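Finish for a strip board used as a play and sorting surface

Posted in Woodworking & Finishing
Saturday, December 20, 2025

Kelmendi
I have a cutting board made of pale and slightly darker wood strips. It is no longer used for food. It now serves as a flat surface for shape blocks: cylinders, stars, a hexagon, a house shape. The tops of the blocks have fine ridges, and I want to know two things. First, which finish will hold up to blocks being slid over it every day. Second, whether the board needs to be fastened down. It sits on a perforated bench top with regular rows of holes. At present the wood has mineral oil on it, last applied in May, and it feels slightly tacky.

Dornmont
Tacky means too much oil was left on the surface. Wipe it with mineral spirits, let it dry overnight, then sand with 100 grit followed by 200, always along the strips. Vacuum between grits. Mineral oil never cures, so a film finish applied over it may not bond. Test a patch on the underside first.

For sliding blocks I would use a hardwax oil in two thin coats. Buff off everything that has not soaked in after 10 minutes. Polyurethane is harder but shows scratches as white lines, and repairing one spot usually means recoating the whole face.

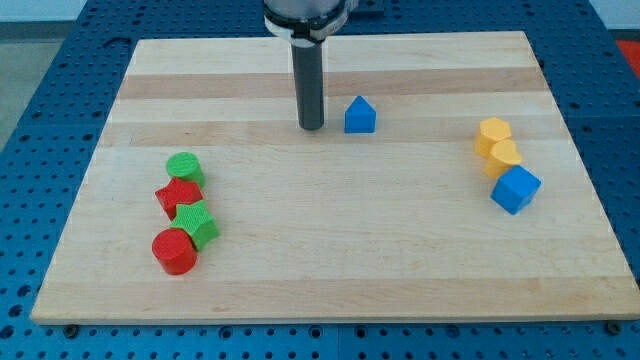 Suvuta disagrees on the polyurethane: a water-based matte version shows scratches far less than gloss, and it wipes clean faster than any oil. Three coats, light sanding between them, and a week of curing before anything is set on it.

Matte is a fair compromise if the old oil is completely out. I would still not trust it on this board without the patch test.

As for fastening, do not screw through the board. Wood strips move across their width with humidity, and a fixed screw can open a glue line. Put a thin non-slip mat under it, or set low stops in the bench holes with a small gap on the long sides.

Virus
just flip it over and use the other side. mine was 55 cents at a yard sale, never oiled it, still flat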